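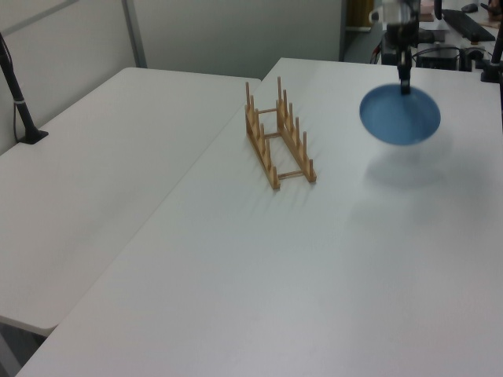 Plate-racking task, Bolton site: the arm holding a blue plate beside the empty rack.

Progress to the end of May

We have recorded 461 examples of the plate task against a target of 750. Of these, 213 were done with the old gripper settings and 248 with the new ones. Both sets have gone to Plarkis for checking.

Training will start once the labels are back – we expect that in June. The second station at Cillthorpe is running 2 weeks behind. Spending is within budget.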